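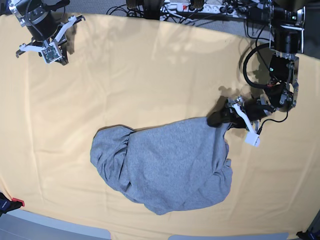
Left arm on the upper right corner of the garment, right arm parked.

Teleoperation notes, shirt folding, part 3

I have been recording demonstrations for the folding task since April. The setup is two follower arms over a table and two leader arms that I hold, one in each hand. Joint positions on the leaders are copied to the followers, and everything is logged along with the camera streams. The policy is trained on those logs afterward. Part 2 covered calibration, so I will skip that here.

The current target is 3000 grasps, counted individually, spread over as many starting shapes as I can produce. An episode starts with the garment dropped from elbow height onto the cloth. I stopped arranging it by hand after Yaa Fiadzo went through the first batch and pointed out that my "random" crumples nearly all had the collar pointing the same way. Dropping it fixed most of that.

Choosing the first grasp

The rule I settled on is to take an outer corner with one arm and leave the other one still until the first grasp has closed. My early recordings had both arms moving from the first second. They were faster to make and bad to learn from. The trained policy would reach with both grippers, hesitate between two folds, and close on neither. With one arm idle at the start, the same network trained on the same number of episodes picked a corner and committed to it.

The fingertip goes down to the tablecloth next to the fabric, then the jaw closes over the edge. Coming straight down on top of a bunched section tends to pick up two or three layers, and you can't tell how many from the overhead view. An outer edge is usually one layer, sometimes two. If I pick up the wrong number I let go and regrasp within the same episode. Aba Ackah argued for deleting those, and we tried a set with the regrasps removed. It recovered from nothing. They went back in.

Contrast and cable slack

A gray garment on a yellow cloth is easy to segment, even with arm shadows across the cloth. I tried a gray one on the gray Brorkholm blanket first and lost 71 episodes to it. The tablecloth does crease, and it moves if you drag a fingertip across it with any force. I smooth it every 16 episodes and otherwise leave it alone, as some variation in the background seems to help.

Leave more cable slack at the wrist than looks necessary. A short loop pulls on the last joint near full extension, and the follower lags the leader by a few degrees. You will correct for that without noticing, and your correction will be in the data.

What the wrist camera is for

The overhead view is good for deciding where to go and poor for the last inch. The wrist view is the reverse. It shows the gripper's own fingers and whatever fabric is close to them, so a fold resting over the hardware is obvious there while from overhead it can be hidden by the arm. I keep the wrist stream on the left half of the monitor and look at it only once the fingers are low. 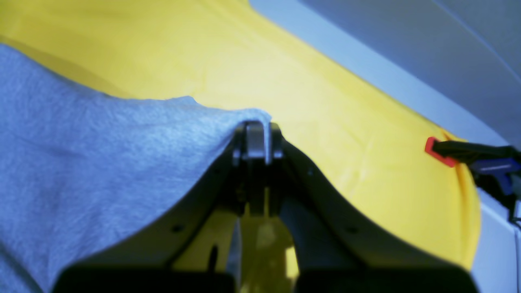 Next changes

Retrain with the wrist stream at full rate, which the Tular logger currently halves. Replace the foot pedal that marks episode ends, as it double-triggers. Record a set with a heavier knit. Part 4 will have the numbers.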